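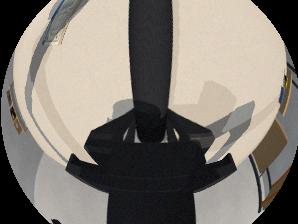

仿真里调好的腕部相机，到了现场还要不要重标

首页 往期 车间来信 设备维护 订阅 投稿

七月　文：Carolina Esteves

Warnness 的 Kundo 单元上个月换了腕部鱼眼相机的支架，装机方 Leitão 随后送来一份调试说明，核心意思是：标定已经在仿真里做完，现场把参数文件导进去即可，停机时间可以压到很短。我对“导进去即可”这种话一向没什么好感。这一期就讲讲这台单元后来是怎么调的，哪些步骤省下来了，哪些没有。

先说仿真画面能告诉我们什么。圆形视野，四角全黑，深色的夹爪手指从顶上沿中线垂下来，收在一个黑色圆钮的上方，下面是夹爪本体，左右各伸出一片翼状的法兰。背景那块米白色的面被拉得鼓起来，墙绕着它弯成一圈。做过鱼眼标定的人看到这里会觉得熟悉，也应该马上想到一件事：本体在画面里占了很大一块，而且越靠下占得越满。工件要是落在那一块后面，算法写得再好也看不见。

这一点仿真确实有用。Bernardo Peixoto 拿它来做遮挡掩膜，把夹爪和法兰的轮廓从画面里扣掉，免得检测程序把自家的零件当成要抓的东西。以前我们在 Skaltedville 那台老单元上做同样的掩膜，是把手臂停在一个姿态，对着白板拍照，再用鼠标一点一点描边，描完换个姿态再来。从渲染里直接取轮廓省事得多，边缘也整齐。我承认这是进步。

问题出在边缘整齐上。渲染里的轮廓利落，法兰斜面上只有一点淡淡的灰色反光；现场的法兰被冷却液擦过，又被手套摸过，反光的位置跟着灯走。掩膜如果严丝合缝地贴着渲染轮廓，实机上就会漏出一条细边，检测程序隔一会儿就报一次“发现物体”，位置永远在左边法兰的尖上。Leitão 的说明里没有提到这件事。Bernardo 的办法是把掩膜整体往外扩 4 个像素，再用实拍图核对一遍。扩多了会吃掉有用的视野，所以别图省心直接填个大数。

再说阴影。渲染画面里圆钮左侧的面上有一小块柔和的灰影，右侧则是一片交叠的、有棱有角的影子，斜着往边上铺过去。这些影子由仿真里的灯位决定，而仿真里的灯位是谁填的、照着什么填的，我问了两次，得到的回答是“默认光源”。Warnness 的顶灯是横着两排，靠窗那侧下午还有自然光进来，默认光源管不了这些。任何在仿真里调过的亮度阈值，我的建议都是当作没调过。导入参数文件以后，把曝光和阈值两组清空，到现场重新来。

下面是这次实际走的流程，按顺序写，手里有同类单元的可以参考。

一、断气断电，挂牌，把手臂放到维护姿态。支架的四颗螺丝先全部带上，再按对角顺序拧紧。新支架的定位面比旧的窄，螺丝没带齐就先拧死一颗，相机会歪，肉眼看不出来，标定时残差会告诉你，但那时候已经浪费了一个小时。

二、线缆走夹爪背侧，在腕关节处留出弯曲余量。让手臂空载低速把腕关节从一头转到另一头，人站在围栏外看线有没有绷紧。Leitão 的图纸把扎带画在法兰根部，我们没有照做，那个位置翼片一转就蹭到，扎带往上挪了一截。

三、镜头清洁。用气吹，再用无尘布，不要用车间里那卷蓝色擦拭纸，它掉毛。鱼眼镜头前表面凸出来，布要从中心往外带，来回搓容易把细屑压进镀膜。

四、调焦，锁焦环。焦环的锁紧螺丝很小，拧到有阻力就停，上面点一滴低强度螺纹胶。上一只镜头的焦环就是松在这里的，当时大家怀疑了软件整整一个班次。

五、内参标定。标定板要走到视野边上去，走到圆周附近画面弯得最厉害的地方。很多人只在中间拍，残差漂亮，边缘一塌糊涂。这次在圆周一带多拍了几组，板子的角点有时会被法兰挡掉，挡掉就换一个角度，别让软件去猜。

六、手眼标定，9 个姿态。说明书说仿真外参可以直接沿用，我们做了对照：先用仿真外参抓一轮，再用实测外参抓一轮，工件和料盘都不换。仿真外参那一轮，夹爪每次都偏向同一侧，料盘中央还能抓住，到了角落就擦着工件下去。偏差的方向很稳定，说明支架装上以后和模型之间有一个固定的差。仿真文件不知道你的支架是哪一批加工的，也不知道有人在法兰和支架之间垫过一片铜皮。铜皮的事是拆下来才发现的，维护记录里没写。

七、掩膜核对。打开实时画面，把掩膜叠上去，手指开合走完全行程。渲染只给了一个开度的轮廓，手指张到头的时候，下半部分露出来的范围会变，掩膜必须按开度分档。这一步要有人盯着看，脚本报“通过”我不太信。

八、曝光。上午和下午各调一次，取能同时压住反光、又看得清深色工件的那个值。我们定在 600 微秒，只对这里的灯和这只镜头有效，请不要抄。

九、恢复生产速度之前，先以低速跑一整盘料，中途打开围栏门，试一次安全停机，复位后再跑。不少人把这步归到电气那边，觉得换个相机和安全回路没有关系。支架一换，末端的外形就变了，干涉区也要重新确认。

做完这些，停机时间比 Leitão 说的长，比我担心的短。他们负责 Kundo 的人后来打电话来，意思是如果支架按图装配、光源按默认布置，现场标定可以免掉。也许吧。我见过的支架没有哪一副在换了三次镜头以后还和图纸一样，而且单元是装在有窗户的房子里的。把仿真叫作“预标定”我能接受，叫作“标定完成”就请拿出残差表来，要实机的，要包括视野边缘。到我写这篇时，表还没有收到。

另外提醒一件小事。参数文件导入时，控制器会把旧的手眼矩阵直接覆盖，界面上没有确认框。Bernardo 习惯先导出一份旧的，文件名里写上支架编号和当班人的名字缩写。有一次就靠这份旧文件，才看出问题在支架不在镜头。控制器的日志只保留最近 510 条，跑上一阵就把换件那天的记录冲掉了，重要的自己抄到维护本上，包括垫片。尤其是垫片，厚度、片数、垫在哪一面，都写。

有读者来信问，既然什么都要重来，仿真还值不值得花这个钱。我的看法是看你拿它做什么。取遮挡轮廓、选相机角度、提前看看法兰会不会挡住料盘的一角，这些放在买支架之前做，比买回来再锯要便宜。Skaltedville 那边的下一副支架打算先在渲染里把角度试几种，挑本体占画面最少的那种再下单，我赞成。至于亮度、反光、线缆、螺丝，以及支架装上去以后到底朝哪儿，还得有人戴着手套站在机器跟前。

Skaltedville 的旧支架暂时留作备件，孔距和新镜头座对不上，需要转接板。图纸在我这里，要的话回信，请注明用的是长镜头座还是短镜头座，上次有人没写，板子铣错了一面。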